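Pejman Nazari
@pejman_nazari

Fil sur l'aménagement d'un bureau de 8 m² quand on n'a ni budget, ni goût, ni perceuse. Je préviens, il n'y a pas de avant/après spectaculaire. Il y a un avant, et un avant avec un ventilateur.

Le local, donc. Murs blancs, plafond blanc, gaines blanches au plafond. L'agence Kabbaj appelait ça « une page vierge ». Pour 139 euros de frais de dossier, j'aurais aimé qu'elle soit au moins quadrillée.

Premier achat : la chaise. J'ai passé trois soirées à comparer des dossiers en mesh. J'ai maintenant des avis sur le soutien lombaire que je partage à des gens qui ne m'ont rien demandé, dont vous.

J'ai pris la Drullov, noire. Montage annoncé en 6 étapes. L'étape 4 contient à elle seule le reste de la notice et deux flèches qui se contredisent.

Il m'est resté une vis. Je m'assois dessus (la chaise, pas la vis) avec une certaine retenue.

La table, ensuite. En bois. Trouvée chez Ploston, le dépôt-vente derrière la gare, un mercredi, jour où ils acceptent de négocier. J'ai négocié. J'ai payé le prix affiché, mais on m'a offert la livraison jusqu'au trottoir.

Le trottoir est à deux étages du bureau. Merci au voisin du premier, qui a tenu le côté lourd et commenté le mien.

Question chauffage : rien à dire, il fonctionne. Il fonctionne en septembre, il fonctionne fenêtre ouverte, il fonctionnait pendant que j'écrivais au syndic pour demander où on l'éteint.

Dossier n° 3232 au syndic. J'ai eu la faiblesse de demander s'il y en avait 3231 devant moi. On m'a répondu « pas tous actifs ».

D'où le ventilateur. Un modèle sur pied, noir, trois pales, grille ronde. Je voulais quelque chose de discret. J'ai mis une silhouette noire devant un mur blanc. On ne voit plus que lui dès qu'on ouvre la porte.

Trois vitesses : imperceptible, correcte, et celle qui classe vos factures par terre.

J'ai essayé de le mettre à droite, il soufflait dans les papiers. Au fond, il soufflait sur le chauffage, ce qui m'a semblé philosophiquement discutable. Il a fini contre le mur de gauche, derrière la table. On se regarde.
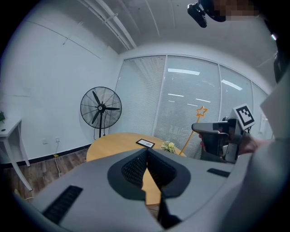

Le coin gauche, ventilateur en poste, gaines au plafond. 16 h, pleine activité.

Plusieurs personnes en privé sur les traces au mur : oui, je les ai vues. Elles sont légères, et il y a aussi une fine ligne horizontale vers le haut, qui m'occupe beaucoup pendant les appels longs.

J'ai voulu repeindre. Le blanc du mur n'est pas le blanc du pot. Chez Prakeo ils ont un nuancier avec une page entière de blancs et un vendeur qui les distingue. Je suis reparti avec une éponge.

Les gaines, maintenant, parce que j'en entends déjà certains. Non, je ne vais pas les cacher. On paie très cher ailleurs pour avoir ça et l'appeler « esprit atelier ».

Prochaine étape : une autre plante. Ma sœur propose quelque chose « d'increvable ». Elle a vu la dernière, je ne relève pas.

Si quelqu'un reconnaît la vis (tête plate, assez longue, l'air important), mes messages sont ouverts.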